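Liresance House
Frequently asked questions for guests and desk members

Here we have collected the questions which we receive most often by e-mail and at the front desk. The answers are written by Raili Tikkanen and Santeri Karppinen. If your question is missing, please write to us and we will try to answer in the same working day.

GENERAL

What is Liresance House?
It is an old house with desks for rent on the two upper floors and guest rooms on the ground floor. You can rent a desk without a room, or a room without a desk. Many people take both for one or two weeks when they have a text or a project to finish.

How old is the building?
The oldest part is from 1827. It was first a storehouse for grain and later a school for weaving. The upper floor was added much later, and you can see on the stairs where the new part begins, as the steps become lower there. Please be careful with this, especially when you come down with a cup in your hand.

Who owns the house?
It belongs to the Rissanen family. Tyyne Rissanen lives next door and takes care of the garden. The daily work is done by us in the office.

Do I have to be a member to work in the house?
No. You can buy a day ticket. Membership makes sense if you come more than four days in a month. Members also get a key tag and can come in before the office opens.

BOOKING AND PAYMENT

How do I book a desk?
Send us a message with the dates you want and tell us if you prefer the quiet floor or the talking floor. We confirm with a short e-mail. Until you have this e-mail, the desk is not reserved, also if the calendar on the website shows it as free.

How do I book a guest room?
The same way. Please write how many persons will sleep in the room, and at what time you plan to arrive. If you bring a child under three, we can put a small bed in the Amrani room, but not in the other rooms, because the doors would not open fully.

Why do the rooms have names and not numbers?
The rooms had numbers before, but the numbers followed the order of renovation and guests were walking up and down the corridor to find the correct door. Now we have Trumow, Fater and Amrani. Trumow is the first on the left side. Fater is opposite to it, and Amrani is at the end of the corridor, beside the garden door.

Must I pay a deposit?
For desks, no. For rooms we ask one night in advance. It is returned if you cancel at least 9 days before arrival. After this we keep it, but if you move your stay to other dates within the same season we will use it for the new booking.

Can I pay in cash?
At the front desk, yes, but we have little change in the mornings. Card and bank transfer are easier for us. In a bank transfer, please write your booking number in the message field. A name alone is difficult when the payment comes from a company.

Can you make an invoice to my employer?
Yes. We need the exact name and address of the company before we make it. Changing an invoice afterwards is possible, but slow.

Do you give a discount for students?
Students pay the member price on day tickets from September until the end of the spring term. Please show a valid student card on the first day. We do not need to see it again after that.

ARRIVAL

At what time can I come?
Desks are available from 8:00. Rooms are ready at 15:00. If you arrive earlier you can leave your bags in the cupboard under the stairs, which we keep locked.

I arrive late in the evening. How do I get my key?
Beside the main door there is a small key box. On the day of your arrival we send you a code. The last time to ask for the code is 20:00, as after this the office phone is switched off. Push the cover of the box upward, not toward you. It is stiff in cold weather.

Is there parking?
We have three places in the yard, and they are for guests who sleep in the house. Desk members can park on the street by the mill, where it is free of charge all day. The distance from there is 500 meters on foot, with a small hill.

How do I come by public transport?
Take the bus to the stop at the church and walk back in the direction the bus came from. After the bakery, turn right. The house is yellow and has a green door. The bus driver does not always stop if nobody presses the button, so please press it after the bridge.

Where can I leave my bicycle?
In the shed behind the house. The light switch is outside the shed, on the right side of the door, at a height which is a little low for most people. Please do not leave bicycles in the entrance hall, even for a short time.

WORKING IN THE HOUSE

What is the difference between the two floors?
On the quiet floor there are no calls and no conversations. On the talking floor you can speak with a normal voice and take short calls. For longer calls there are two booths, which can be reserved for one hour at a time. If the next person is late, you can of course stay until they come.

Do I have the same desk every day?
If you book a full week, yes, and you can leave your things on it overnight. With day tickets you choose a free desk in the morning, and it must be cleared when you leave.

Can I have a desk at the window?
You can ask, and we write your wish in the booking. We cannot promise it. In the afternoon the sun comes in strongly on the talking floor, and some members who first wanted the window have later asked to move away from it. There are blinds. Please agree with your neighbors before you pull them down.

Is the internet connection good enough for video meetings?
For most meetings, yes. The signal is weaker in the room Fater, where the wall is very thick. Guests who stay there can borrow a cable from the office.

What is the Wi-Fi password?
It is printed on the card you receive with your key tag. We change it every season and do not send it by e-mail.

Can I print?
Yes, the printer is on the landing between the floors. Black and white pages are included in the price. For color pages we ask you to write your name and the number of pages in the notebook. If paper is stuck, please call extension 1018 and do not open the back of the machine.

Can I bring my own chair or screen?
Yes, if you carry it yourself and take it away on your last day. We have no storage for large things. The lift goes only to the first of the two working floors.

Who takes care of the plants?
Eero Ruotsalainen waters them two times in a week. Please do not give them more water, also when the soil looks dry. We have lost several good plants from kindness. If you want to move a pot to make space, that is no problem, but put it back in the evening.
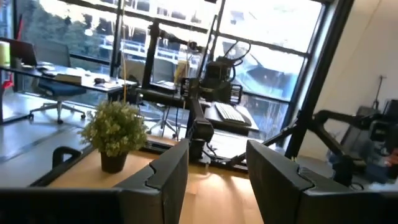 A potted plant on one of the wooden tabletops, in sunlight.

Can I bring guests or hold a meeting?
One visitor for one hour is free. For longer visits we ask for a day ticket. Meetings of up to six persons can be held in the library, which must be booked separately.

KITCHEN AND FOOD

Can I cook?
There is a shared kitchen on the ground floor with a stove, an oven and two refrigerators. The left refrigerator is for guests of the rooms and the right one for desk members. Write your name on your food. Everything without a name is removed at the end of the week.

Is coffee included?
Coffee and tea are included in all tickets. If you take the last coffee, please make new. The instructions are on the inside of the cupboard door. Veikko Jääskeläinen has written them, and he will be happy to explain if something is not clear.

Is breakfast served?
No. The bakery on the corner opens at 7:00 and has good rye bread and porridge. In winter it opens one hour later.

May I eat at my desk?
Small and dry things, yes. Warm food we ask you to eat in the kitchen or in the garden.

PETS, CHILDREN AND OTHER MATTERS

Are dogs allowed?
Dogs are welcome in the Amrani room and in the garden. They cannot come to the working floors. Tyyne has an old cat who walks freely in the garden and does not move away for dogs, so please use a leash.

Can I come with a child to the working floors?
To the talking floor, for a short visit. We have paper and pencils in the office.

Is the house accessible with a wheelchair?
The ground floor and the first working floor are accessible. The quiet floor is not, and we are sorry for this. If you need a quiet place, write to us and we will reserve the library for you at the normal desk price.

I have forgotten something in the house. What should I do?
Write to us what it is and where you think you left it. We keep found things for two months. We can send small items by mail if you pay the postage. Chargers are the most difficult to return, as they all look the same, so please tell us the length of the cable and if there is a mark on it.

Who do I contact in the night?
The emergency number is on the back of the room door. It is meant for water, fire and locked doors. For questions about the Wi-Fi, please wait until the office opens at 8:00.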